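Room Care, Unit 4: Sofas, Cushions and the Small Table Next to Them

Welcome back. You should have the handout from Unit 3 with you (the one on beds and blankets), because I'm going to lean on it a little. If you lost it, the spare copies are in the tray by the door of the Imside room, under the sign-in sheet. Please don't take the laminated one!

I'll be up front and say this is my favorite unit. Beds get all the attention in housekeeping courses, and then people walk into a living room and do something vague with the cushions and leave. A sofa is the first thing a guest sees and the first thing they sit on, and a badly set one makes a clean room look like somebody just got up from a nap in it.

Before you touch anything

Stand in the doorway. I mean it, just stand there for a moment and look at the room the way somebody arriving would. Where does your eye go? In most of our practice rooms it goes straight to whichever cushion is crooked. Then walk over to the sofa and get started, working from the back toward the front and from one end to the other. It doesn't matter which end. Pick one and stick with it for the whole course, so your hands learn it.

Take every loose cushion off first. I know it feels like extra work when only one is out of place. Do it anyway. You can't clean the seat with cushions lying on it, and the crack between the seat and the back is where the crumbs go, along with coins, hair ties, pen caps and once (this was my own sofa, so I can't complain to anyone) a whole slice of dried mango.

Put the loose cushions on a clean chair or a clean sheet. Not on the floor. If I see a cushion on the floor during the practical, that's a point off, and I do look.

Leather

We're working mostly with leather this term, and light leather at that, so a few things to write down.

Vacuum with the soft brush head. The hard plastic nozzle leaves marks, and on cream leather you'll be looking at them for years. Go along the seams, slowly, and if the sofa is tufted or has piping, follow the lines instead of crossing them. Dust sits in the dips.

Wipe with a cloth that's damp and well wrung out. If you squeeze it and a drop comes out, it's too wet. Then go over it again with a dry one. For the practice rooms we use the Grusico leather wipe-down, and it goes on the cloth, never straight on the seat. Leave it 15 minutes before you put any cushions back. I have watched so many people skip those minutes, and then they wonder why the cushion picks up a faint ring on its underside.

Check your own clothes too. Belt buckles, keys on a clip, rivets on back pockets. You'll be leaning over the thing, and leather remembers.

If the headrests adjust, set them all to the same height before you leave. Up or down, I don't mind which, but all the same. One raised headrest in a row looks like a missing tooth in reverse.

Cushions

Now the fun part. Pick a cushion up with both hands, one on each side, and hold it out in front of you over the seat. You want to let it hang for a second. A cushion with a tired filling will slump toward the bottom and you'll see it right away — the top goes flat and the lower edge gets heavy. Push the filling back up from below with your palms, turn it over, do it again. Two or three pushes will do. You don't have to beat it up.

While you've got it up in the light, look it over for spots. Pale fabric especially! A little smudge that you'd never notice on the sofa shows up well when the cushion is at chest height. If you find one, don't rub. Dab it from the outside in, and if it's still there after two tries, the cover goes in the laundry bag with a Trorkico tag on it and you write the spot's location on the tag (front, upper right, or whatever it is). The laundry people will love you for it.

Pulling by the corners is a bad habit and I have it too. The corner seams go first on nearly every cushion we throw out. Hold the sides.

Placing: square to the back, or turned onto one point. Both are fine. The Mirzaei booklet prefers square, I like a turned one at the end of a long sofa, and you may do either in the practical so long as it looks like you meant it. A cushion sprawled across the armrest with a corner drooping onto the seat doesn't look like you meant it. The karate chop in the top is up to you. I've gone off it.

Colors: strong color at the ends, pale in the middle, unless the room card says otherwise.

The side table

This belongs with the sofa, and people forget it. Clear it, wipe it, dry it, put things back. A glossy top shows every fingerprint, so hold the cloth in one hand and don't steady yourself with the other. If there's a fruit basket, lift it off by the base, take the fruit out, check the underside of each piece for soft spots, and wipe the basket while it's empty. Wire ones collect sticky bits where the rods meet. Heavy fruit goes back in first, with apples at the bottom. Bananas bruise if you look at them wrong, so they go in last.

Leave enough of a gap between the table and the sofa arm for a hand to pass through, if the room allows it. In a tight corner, leave it where it is and don't scrape the wall.

From the practice room: a cushion held up by its sides, and the fruit basket end of the sofa.
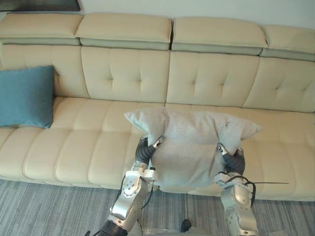
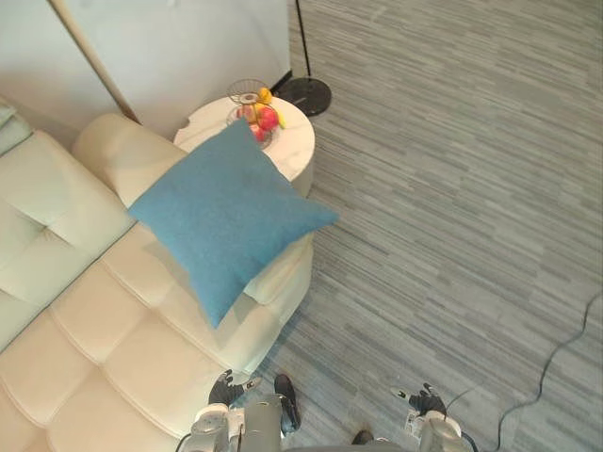

Can I put a cushion back on a leather seat as soon as I've wiped it?

Give it 15 minutes first, and run a dry cloth over the seat before the wait starts. If you're short on time, wipe the sofa early, do the side table and the floor while it dries, and finish with the cushions.

For next time: read the pages on rugs and carpet edges, and bring your own soft cloth. The practical for this unit is worth 80 points, and the room code for signing up is 3237.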